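Workshop > Evening courses > Build an arm at home > Handout 4

Handout 4: the board, the blocks, and getting the arm to come down where you told it

Viorica Dobre, Monday group

Bring this with you, and bring handout 3 as well, we still need the joint table on the back of it. If you missed last time, read the first two sections before you touch anything and ask whoever's on the next bench.

Where we've got to

Arms are built, more or less. Everyone has a base that turns and a shoulder that lifts. Three of you still have the elbow belt on too tight — it should give a little when you press it with a thumb. If the motor whines when standing still, slacken it a notch.

Tonight is about the part people skip. A working arm is one that goes to a place. For that you need a place, ie a flat thing that doesn't move, fixed to another flat thing that doesn't move, with the arm base fixed to the same thing. Last year's group had arms clamped to one table and blocks on another. Don't do that.

The base surface

Pegboard is good for this. Cheap, flat enough, and the holes give you a ruler for free. If the arm base is bolted to the pegboard then every hole is a known distance from it. Count holes, multiply by the pitch, done. Measure the pitch yourself over a long run of holes, don't trust the label.

Two panels side by side: check the seam. Run a steel rule across. If one panel sits higher, pack the low one with card until the rule stops rocking. Do it before bolting.

Stiffen from behind. Battens every couple of hand widths, screwed from below. Pegboard on its own sags under an arm and you'll spend a whole evening chasing an error that is just the board bending.

The work board

Then a plain wooden board on top. Why bother, if the pegboard is flat: small parts catch in the holes, and a tip coming down on a hole goes further than you wanted. Wood is also kinder to the tip.

— glued-up board is fine, kitchen worktop offcut is fine
— check for wind (twist) with two straight edges, sight along them
— light sand, no varnish, blocks skate on varnish
— stop it sliding. Bolts through the pegboard against the edge, or small cleats. Not tape
— pencil an arrow for front. You will turn it round one day and wonder why everything is mirrored

Board for one bench came off the offcut rack at Jemer and was perfectly good after sanding. You don't need to buy new.

Zero the height on the wood, never on the pegboard. Lower the tip by hand (motors off), slip of paper underneath, stop when the paper just drags. Call that zero. Do it at all four corners and write the numbers down. If they differ by more than a paper thickness or two then the board is tilted relative to the arm and you can either shim it or put the tilt in software. Shim it. Software tilt works but it hides the problem and next month you've forgotten its there.

The marker

The printed black and white square goes flat on the base surface, outside the wood, where the arm won't cover it in its usual positions. Camera finds the square, works out where it is looking from, and everything else gets measured from that.

Print it on matt paper. Glossy paper throws back the ceiling light and the camera loses it at certain angles, always the angle you need. Leave the white margin on!! The software needs the white round the outside as much as it needs the black. Glue it all over, a curled corner is enough to shift things.

Measure the printed square with calipers and type in what you measured, since printers scale. The file says 60 mm, and mine came out short of that. A small error here turns into a big one at the far side of the board.

Blocks

Use coloured shapes. Several colours, several shapes, and at least one shape that turns up in more than one colour and one colour that turns up in more than one shape. Otherwise you can't tell whether your program has learned "red" or "star". 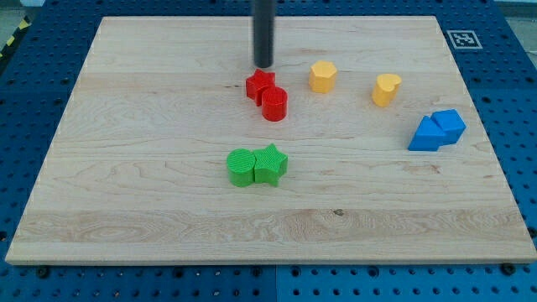
Push a few together so they touch. Everyone tests with blocks nicely spread out, gets full marks, goes home happy, and then it falls over the first time two same-coloured ones are side by side. A colour filter sees one lump. The middle of the lump is the join, and the arm goes confidently for the join.

Ways round it, easiest first:

— look at the area of the lump. If it's near double what one block should be, you've got two. Crude but works most of the time
— look at the outline. A cylinder and a star stuck together make an outline with deep nicks in it, cut at the nicks
— nudge. Lower the tip next to the lump, push sideways a bit, look again. Slow, but I like this one best and it is the most fun to watch

Shapes are harder than colours. Cylinder from directly above is a circle, fine. From a low camera it's an oval with a side on it. Same goes for the rest, you are seeing the top face and part of the side and the two blend if the light is flat. Either mount the camera high or teach the program to find the top face only. High is easier. Bronon bracket kit in the cupboard has a long upright, please put the bolts back in the tin after.

Colour clash: think about what the blocks sit on AND what's behind. Blue blocks on a pale board over a blue pegboard are fine as long as you crop to the wood first. If you don't crop, the biggest blue object in the picture is the pegboard and the arm will try to pick up the bench. Crop first, filter second. I'll ask each of you to show me this line in your code.

Touching down: the exercise

Work in pairs. One on the keyboard, one on the stop button. The person on the stop button does not look at their phone.

Step 1. Fixed tip, no jaws. Just the straight rod. Jaws come in handout 5. With a rod you can see exactly where the arm thinks it is and you can't crush anything by closing on it.

Step 2. Put 8 blocks out. Some touching, some apart. Leave a good stretch of bare wood so you have somewhere to push things.

Step 3. Take one picture, run the finder, print the list. Colour, shape, x, y. Check the list against the board by eye before any motor is switched on. If a block is missing from the list, fix that now.

Step 4. Send the tip to a point above the first block on the list, 60 mm up. Always come in from above and always stop there. Look from the front, then look from the side. Nearly everyone only checks from the front, and then it's over the block left-to-right but well behind it.

Step 5. Write down how far off, both directions. Then the next block. All of them, even if the first four are good.

Step 6. Plot the errors as little arrows on squared paper. Yes paper.

Reading the arrows:

All the same way and same length — marker position is wrong, or the base has shifted. One offset fixes it.

Growing as you go away from the arm — scale. Marker size typed in wrong, or link length wrong. See calipers above.

Swirling round the base — base zero angle is off. Slacken the grub screw, re-zero, tighten, start again.

All over the place — something is loose. Wiggle every joint by hand with power off. It's usually the shoulder. Egan hubs especially, the screw backs out, put a drop of threadlock on it.

Lighting

Even and from above. One desk lamp at the side gives long shadows, and a dark shadow touching a block gets read as part of it. If you can't get rid of shadows then at least have them all fall the same way and keep them short. Draw the blinds, the evening sun is lower than you think in March and it swings right across benches 1 and 2.

Don't recalibrate colours under the ceiling lights then switch to a lamp. Seen it many times.

Safety, short version

Tape on the floor marks how far the arm can reach, plus a margin. Stay behind it when power is on. Long hair up. Speed limit in the config stays where it is until I've seen your stop button work. The big Inham supply stays off while anyone has hands inside the tape, and off means at the wall.

Costs, as several asked

Whole bench including arm parts, board, camera and supply comes to about 1,190 in lei if you buy everything and scrounge nothing. The motors are most of it. Half the group has done it for a good deal less by using old printer parts and worktop offcuts, and the arms are no worse for it.

For next time

— arrow plot, with your fix written on it and a second plot after the fix
— your crop line, printed
— read the first 4 pages of the jaw notes, skip the maths
— one flat-sided thing and one round thing from home, light, nothing you'd miss
— bench 3, please bring back the long hex key

Anybody whose tip still lands off the block after the second plot, come half an hour early and we'll go through the joint table togther.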